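Vestumstead Linen Closet Guide
Section 6: Folding and Stacking Your Towels

Welcome back! If you have worked through Section 5, your shelves are up and level, and now comes the part most of us look forward to, which is putting something nice on them. Take your time with this one, put some music on if you like, and don't worry if the first towel or two look a bit lumpy (mine certainly did).

Before you start

Towels should be fully dry before they go anywhere near a closed closet. Thick terry holds on to moisture along the hems and woven bands, so give those spots a good squeeze with your hand.

Lay a clean cloth or an old sheet over your work surface. A colored one is handy with white towels, as you can see the edges so much better against it.

Folding a bath towel

1. Spread the towel out flat and smooth it from the middle toward the ends.

2. Bring one long side over by a third, then the other side on top of it. Pat it down gently, please, without pressing hard on the loops.

3. Fold the strip in half, end to end, and then in half once more.

4. Turn the towel so the rounded fold faces you. This is the edge that will show at the front of the shelf.

Note: Our standard shelf is 13 inches deep. If your folded towel sticks out past the front, go back to step 2 and fold in quarters.

Lifting and straightening

5. Take hold of the towel by a good thick fold of terry. Pinching a single layer tends to pull the whole thing open again, and then you're back at step 1!
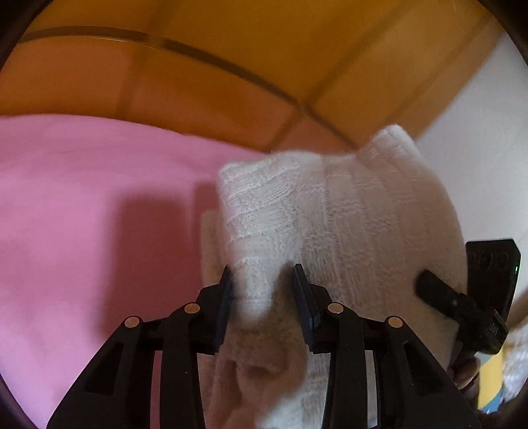
Fig. 6. White terry towel gripped by a raised fold, on a pink cloth.

6. Set the towel on the shelf and tuck in any corners that have wandered.

Caution: Do not load more than 42 pounds on one shelf.

Next: Section 7, Sheets and Pillowcases.

Written by Yolanda Apaza. Last revised 2021-05-04.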